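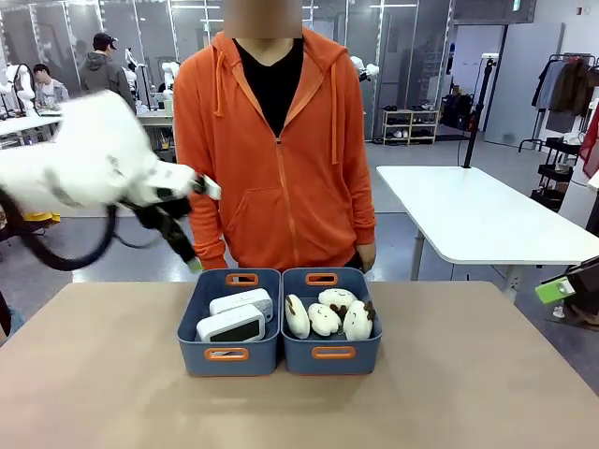 Last December I made a decision to buy no new clothes for one year, and now that I am a little way into it I want to write down how it goes. I was never a person who loves fashion. I bought clothes the way other people eat crackers in front of the television, without much hunger. And they were nearly always the same clothes, in gray, navy or black, because I believed these colors were practical. A zip-up hoodie in bright orange, with orange drawstrings and the big pocket in front, I would have left on the rack without touching it. Now I look at such a color with a kind of jealousy, and I have nine months more to wait.

The decision came from a bank statement. I use a small program called Puduvix to keep my expenses in order, and in December it makes a summary for each category. For clothing it said 728 dollars. I read this number several times. I tried to remember what I had bought for it and I could remember a coat, which was good, and a pair of shoes that hurt me. The rest was a fog of shirts. In the same year I had told my sister on the telephone that I could not afford to come home in the summer. The flight would have cost 900 dollars.

I should explain that where I grew up, we got new clothes two times in a year, before school and before the winter holidays. My mother let out the hems as we became taller, and you could see the old line of the hem on my trousers. I was ashamed of this line. When I moved to Elwood and had my first salary, I went to Vudier on the main street and bought four sweaters on one afternoon. It felt like freedom, and I think I have been repeating this afternoon ever since, each time with less pleasure.

The rules I made for myself are simple. Socks and underwear are allowed. Gifts are allowed, but I may not ask for them. Repairs are allowed and they do not count as shopping. If something is finished completely, I can replace it with a used one.

Repairs were the part I feared, and they became the part I like. There is a tailor's shop called Henríquez two bus stops from my apartment, and I had passed it for years thinking it was only for wedding dresses. They changed the zipper in my coat and shortened a skirt which I had not worn because it made me look like a school principal. I have also learned to sew a button so that it stays. My darning is still ugly. I did one elbow in the wrong thread and decided to leave it so.

In February I emptied the closet and made it new again from the beginning. It took a whole weekend. Everything I wanted to keep went back on hangers, and the things I was not sure of went into bins under the bed, where I can get them if I miss them. 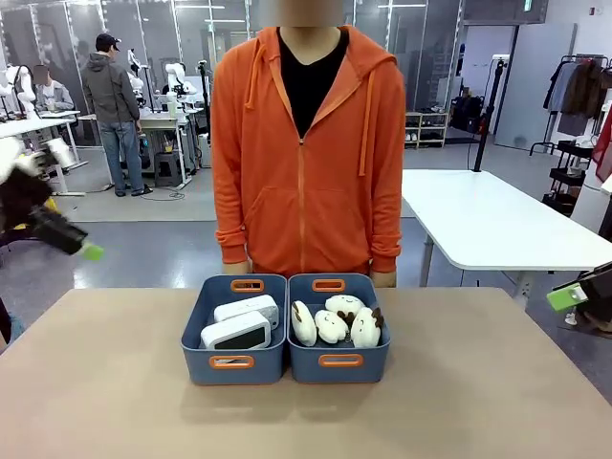 Two bins side by side, with orange around the handles.

Until now I have missed one thing from under the bed, a green scarf, and I took it out the same evening.

The difficult moments are not the ones I expected. I can walk past Vudier without trouble, even when they have a sale. It is harder late in the evening, when I am tired and the telephone is in my hand. I have removed the shopping pages from it, and twice I have put one of them back and removed it again the next morning. I also had a bad week before a wedding, when I was sure that everybody would remember my blue dress from the last one. My cousin said she liked it and asked if it was new.

I put the money I do not spend in a separate account. It grows slowly. My sister has already asked which week I am coming, and I told her July, but I have not looked at the flights yet.

Posted 26/03/2018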